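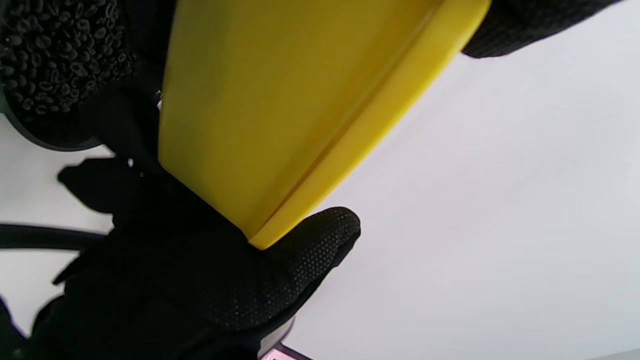
Según Nuria Belay, lo primero que preguntó el turno de mañana fue si los puestos de preparación manual iban a desaparecer, y la respuesta tardó en llegar más de lo que la plantilla habría deseado. Bosero reconoce esa demora y hace pública ahora la organización del trabajo que regirá en su planta de Lencho a partir de octubre, una vez concluida la instalación de las células automáticas de clasificación y envasado Surnska.

La compañía ha puesto en servicio 3 células, que asumen el llenado repetitivo de recipientes, el pesaje y el traslado de cajas hasta la zona de expedición. La preparación de piezas pequeñas, el vaciado de envases y la revisión previa a cada cambio de referencia continuarán realizándose a mano, con guantes, en mesas de trabajo situadas junto a la línea. Durante la fase de pruebas se tramitaron 2668 pedidos con el nuevo sistema, todos ellos verificados por personal de la planta antes de su salida.

«La célula trabaja bien cuando el material llega ordenado. Ordenarlo sigue siendo un oficio, y así debe constar en la clasificación profesional», ha declarado Stepan Maksymiv, director de operaciones de Bosero.

El acuerdo alcanzado con la representación de los trabajadores establece que ningún contrato indefinido se extinguirá como consecuencia de la automatización durante los dos primeros años. Las personas que ocupaban los puestos de llenado pasan a desempeñar funciones de preparación, supervisión de célula o control de calidad, con mantenimiento íntegro de su salario. Quienes asuman la supervisión percibirán un complemento específico, cuya cuantía se fijará en la próxima revisión del convenio de empresa.

La formación, impartida por Komesell dentro de la jornada laboral, suma más de 400 horas lectivas. Comprende el arranque y la parada segura de las células, la resolución de atascos, el registro de incidencias y la rotación entre tareas. Cada trabajador alternará la mesa de preparación y el puesto de supervisión en una misma jornada, medida solicitada por la plantilla para reducir la carga sobre manos y muñecas.

Lensa Tamiru, responsable de prevención, ha señalado que los tiempos de la mesa manual no quedarán vinculados al ritmo de la línea. «Si la preparación se retrasa, la célula espera. Ese criterio figura por escrito en el procedimiento y se aplica a todos los turnos», ha indicado. El turno del sábado, que hasta ahora se cubría con horas extraordinarias, pasa a ser voluntario.

Los datos de rendimiento que registra el sistema se utilizarán exclusivamente para el mantenimiento de los equipos y no podrán emplearse en la evaluación individual. La representación de los trabajadores tendrá acceso a dichos registros.

Queda pendiente la adaptación del almacén de envases vacíos, cuyos pasillos no permiten todavía la circulación de los carros de mayor anchura. Bosero comunicará el calendario de esas obras cuando disponga del proyecto definitivo.

Contacto para medios: Tiruwork Berhe, Departamento de Comunicación de Bosero, planta de Lencho.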